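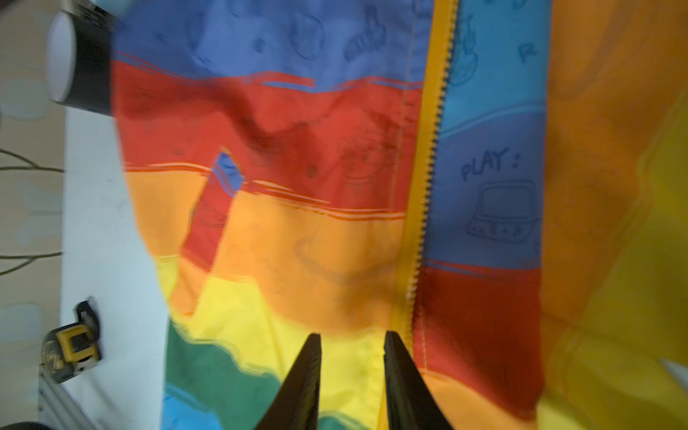

Kimutai Mfinanga wrote:

> Before anyone else tells me to stuff it in a sack, I would like to
> know how the rest of you fold a slippery jacket so that it stays
> folded. Mine is the thin shiny kind with a full zipper. I fold it
> in thirds, I turn my back, and it has slid off the shelf and taken
> two sweaters with it. I have tried it zipped and unzipped. I have
> tried rolling. The roll lasts until I let go of it.
>
> Also, does the print go in or out? My sister says in. She has
> never given a reason for anything in her life.
>
> Kimutai

Kimutai,

Zipped. I know the Tanui people swear by leaving it open and laying one front over the other, and I did it their way for most of a winter, and what I got was a zipper with a bend in it that caught at the same tooth every morning. Zip it all the way up, lay it face up on the table, and pull at the hem until the zipper runs straight. On thin nylon-type cloth the zipper is the only part with any backbone, so let it do the work.

Then:

Flip it face down. Smooth it from the collar toward the hem with the flat of your hand, and do it slowly, as there is a lungful of air in there and it wants out through the neck. Most of your trouble is air. A cotton shirt lets it go while you fold. A shiny jacket holds on to it and gives it back to you at two in the morning, via the shelf.

Sleeves straight across the back, one on top of the other. Don't angle them down the way you would with a shirt. Angled sleeves make a wedge, and a wedge of slick fabric is a sled.

Sides in so they meet at the middle. Not thirds. I realize this will upset the thirds faction and I look forward to hearing from all 500 of them.

Now fold up from the hem, about a hand's width at a time, and when you get to the collar, tuck the whole packet into the hood if it has one. If it doesn't, turn the last fold of the hem inside out before you start and use that as a pocket for the collar end. It takes a few tries. My first one looked like a dumpling.

As for print in or out, your sister is right, and I'm sorry to be the one to put it in writing. If the pattern is printed on the cloth, folding it inward saves it from rubbing on whatever sits next to it. I had a windbreaker with a cartoon on the chest that spent a summer pressed against a Velcro strap, and by June the cartoon had no face. That said, if you own five jackets and they are all black on the inside, fold the print out, or you will be opening every one of them to find the one you want. I do this. I have made my peace with it.

On the shelf, stand the packets on edge like books, between two things that have some grip. Sweaters are good. A shoebox is fine. I bought a set of the Skistell dividers, which work, and which cost what shoes cost, whereas the box comes free with the shoes. The Moltard bins are too deep for jackets. Everything in mine went to the bottom and stayed there - I found a scarf last month that I had already replaced.

Don't iron it. I mention this only on account of the thread from last spring (message 780 in the archive, for anyone who missed the smell).

If none of this helps, there is always a hanger. I know this is a folding list and I expect to be spoken to about it.

Can somebody tell me what you all do with belts?

Briltotance Folding & Storage list
To leave the list, reply with the word STOP in the subject line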